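Will a Robot Ever Fold My Sheets?

I own five fitted sheets and I have never folded one of them in a way I'd let my mother see. So when my editor asked if I wanted to spend a few weeks finding out whether machines can do housework yet, I said yes before she'd finished the question. I had a very personal stake in the answer!

My first stop was my own kitchen, where a dishwasher does a fine job of washing dishes and a terrible job of everything that comes before and after. Think about it. Somebody has to scrape the plates, load the thing, remember the tablet, and then stand there in the morning putting forks in a drawer. We've had a machine for the easy middle part for decades. It's the picking up and putting away that we're still stuck with, and that's the bit the robot people are now going after.

Kazimír Hájek has been at it longer than most. He used to run the finishing room at Štefanec, a commercial laundry in Ladberg that sends out 791 bundles of hotel linen on a busy day, and he now works on a project called Kelo, which is trying to get two robot arms to handle laundry and tidy up small stuff around the house. I called him in November expecting a sales pitch. What I got was forty minutes on why towels are awful.

"A box is the same box every time you look at it," he told me. "A towel is never the same towel twice." Pick it up by a corner and it hangs one way, pick it up an inch over and it hangs another. A person just deals with this (my grandmother could do pillowcases while watching her soaps and arguing with the TV), but a machine has to work out where the edge is, get hold of one layer and leave the next one alone, and notice when it's lost its grip.

At Štefanec they do have big machines for this, by the way. A flat sheet goes in one end and comes out the other pressed and folded, and it's lovely to watch. But a person still feeds the corners in. Kazimír did that job for two summers himself, and he says a good feeder gets through 600 sheets in a shift and can chat the whole time. He told me the best Kelo attempt he'd seen on a single bath towel, start to finish, took 36 seconds, and he was thrilled with it. I timed myself at home afterward. I'm not going to say I was graceful, but I beat the robot and I had coffee in my other hand.

Still, I came away more hopeful than I'd expected. I asked him which chores he'd hand over today, and he didn't even pause: moving hard things from one spot to another. Cups, jars, tubs, anything that keeps its shape when you squeeze it. Wiping a flat table is getting there too. Making a bed, he said, go ahead and keep doing that yourself for now. Same with socks, which come out of my dryer in a state that I think would make a robot lie down.

Then there's the shop floor, which I'd assumed was the solved part. I talked to the manager at Irkitz, a small place that packs bath goods and gift sets, and she laughed at me. Her taping machine is great. Her labeling machine is great on good days. But tucking a folded washcloth into a box so it looks nice under the ribbon? That's three women at a long table, and she has no plans to replace them. She'd buy a machine tomorrow to carry the full cartons, though, and so would their backs.

What surprised me most was how much of the trouble is plain old touch. I find the end of the tape with my thumbnail. I know a jar lid is crooked before I've looked at it. Kazimír says fingers are where most of his arguments at work come from: how wide, how soft, how hard they should press. Make them grippy and they won't let go of a washcloth. Make them slick and you're picking up cups off the floor.
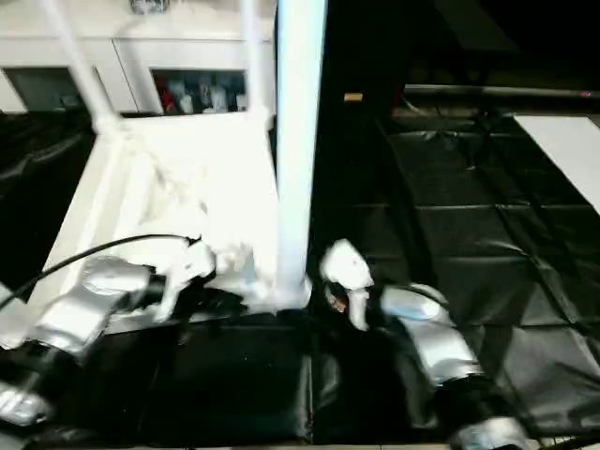
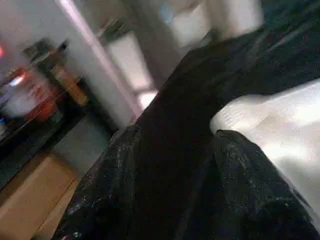 Top, a gripper presses into a bunched white cloth; bottom, black fingers up against a smooth white object with a ribbed rim.

My fitted sheets, meanwhile, are still in a ball on the closet shelf. I asked Kazimír if he'd learned a trick for them in all his years at the laundry, and he said sure, he buys flat ones.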